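Search this forum
Enter keywords
Advanced search

Cleaning and Maintenance > Laundry > Microfibre going stiff and not picking up water

Print this page | E-mail this thread to a friend
14 replies | 3 shares

Larasati Kusuma
We run 200 microfibre cloths through a shared laundry at Hallton. Terry weave, the ordinary green general-purpose type, sold as 80/20 polyester and polyamide. After 11 washes a fair part of the batch pushes water ahead of the cloth when you wipe a bench. Dry dusting is also worse. Wash is 60 degrees, powder, full dose as printed on the box, tumble dried on medium. No softener by us, but the machine is shared with the linen people and I can't vouch for what they put through the drawer.

Before I order replacements I'd like to know if the fibre is finished or only coated.

Pin-yu Mak
Coated, most likely. At 60 you are under the point where polyester takes any real harm. Residue from powder plus whatever is in the drawer will do what you describe. Drop test: lay a dry cloth flat, put one drop of tap water on it from a teaspoon. Clean cloth takes it straight in. Coated cloth holds a bead for several seconds. Do the same on a cloth that has never been used, after one wash, so you have a reference.

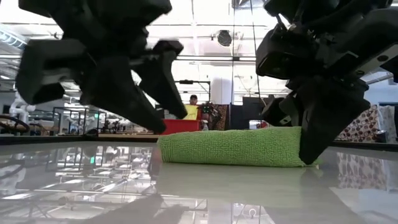 Does the drop test work on a cloth that is still slightly damp?
Only on a fully dry one, as damp fibre will draw the drop in even when it is coated.

Also check the colour of the rinse water. If a "clean" cloth swirled in a plain bucket makes suds, you have your answer without any further testing.

Crescencio Iglesias
Disagree on temperature. The washer setting isn't the issue, the dryer is. Medium on a commercial dryer can run well over what medium means on a home machine, and the polyamide part goes first. The loops flatten and fuse at the tips. Run a fingertip over the pile. If it catches on dry skin the splits are still open. If it slides, no amount of stripping will bring it back.

I binned a full trolley at Pacheco for this reason after three weeks of people blaming the detergent.

Pin-yu Mak
The catch test is fine but a coated cloth will also slide. You can't separate the two causes until the residue is off. Strip first, then feel the pile.

Larasati Kusuma
Did both this morning. Drop beads on most of them. Fingertip slides on most of them, catches faintly on a few. Rinse bucket did suds, more than I expected. So residue for certain, heat damage unknown.

What is the stripping method people are using? The old thread linked from the index is dead.

Candela Montoya
Method we use:

1. Sort out anything that has been near wax, floor sealer or silicone. Those don't strip.
2. Wash at 60, no detergent at all, highest water level the machine allows.
3. Second wash at 60 with liquid detergent at one quarter of the printed dose.
4. Two full rinses, cold.
5. Spin at whatever speed you normally use.
6. Line dry, or tumble on no heat.

Half a load only. Packed drums don't rinse. Keep cotton out of it completely, as the pile picks up lint and holds on to it.

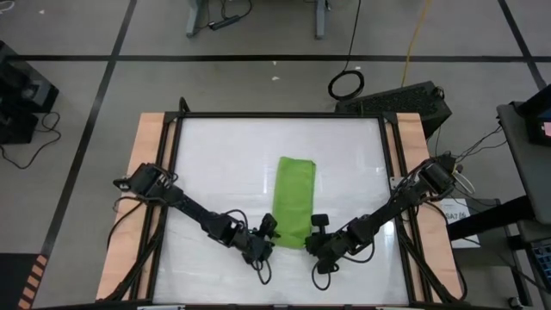
Green cloth, folded lengthwise

Some people put white vinegar in the first rinse. It helps in hard water. It does very little in soft water and I'd check your machine's door seal advice before making it a habit.

Crescencio Iglesias
Vinegar is a waste of time at the strength people use. If the water is hard, fit a softener or use a detergent built for hard water. A cup in 16 litres barely shifts the pH once the cloths are in.

Candela Montoya
I measured it on our supply and it did shift. I'm not saying it will on yours. Larasati, what is your hardness?

Larasati Kusuma
Council figure puts us at the soft end. I'll leave the vinegar out.

Second question for the group. Folding. Our people fold into a long strip and then quarter it, so they get a set of clean faces per bench. Storeroom would prefer them rolled because they fit the Juststead tubs better. Any effect on the pile from being kept rolled?

Pin-yu Mak
None that I've seen on terry. Flat-weave glass cloths will hold a curl and a crease. Terry recovers once it is wetted. The larger problem with tubs is lids going on before the cloths are bone dry. You get odour, and then someone adds more powder to deal with the odour, and you are back where you started.

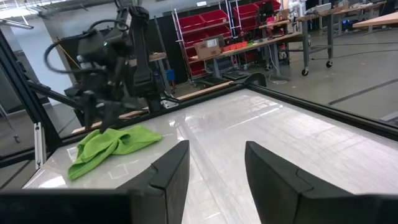

Itziar Robles
Going back a few posts, the full printed dose is the part I would fix before anything else. The dose on a box of powder is for mixed soiled cotton. Microfibre holds far less soil by weight and traps the undissolved fraction. We went to liquid at a third of the dose and the beading stopped inside a month. No stripping, no change to the dryer.

On rolled against folded, store them however you like. Keep them away from open shelving if there is any sanding or sawing nearby.

Crescencio Iglesias
A third of the dose with kitchen grease on them? You will have cloths that smell by the weekend.

Itziar Robles
Ours are benches and desks. Kitchen cloths are a separate colour and a separate load, and those do get the full dose.

Crescencio Iglesias
Fair enough then. I'd still put a probe thermometer in that dryer. Supplier claims for wash life assume low heat, and the Fondalitz rep quoted me up to 2,000 washes for theirs. Not one of mine has come close.

Larasati Kusuma
Results so far. Stripped a half load on 13th March using Candela's steps, line dried overnight. Drop goes in on nearly all of them. Fingertip catches on most. A handful are still slick after stripping and I have put those aside for floor spills.

Dryer exhaust read higher than the panel claims, so Crescencio has a point as well. I've asked for the low setting on our loads and a run of the empty drum with plain water before our cloths go in. Powder is gone, liquid from now on at Itziar's third.

Candela Montoya
Mark the stripped ones with a stitch in one corner so you can follow them. Laundry pen washes out.

Larasati Kusuma
Will do. Red thread, bottom left of the label side.

Print this page | E-mail this thread to a friend
3 shares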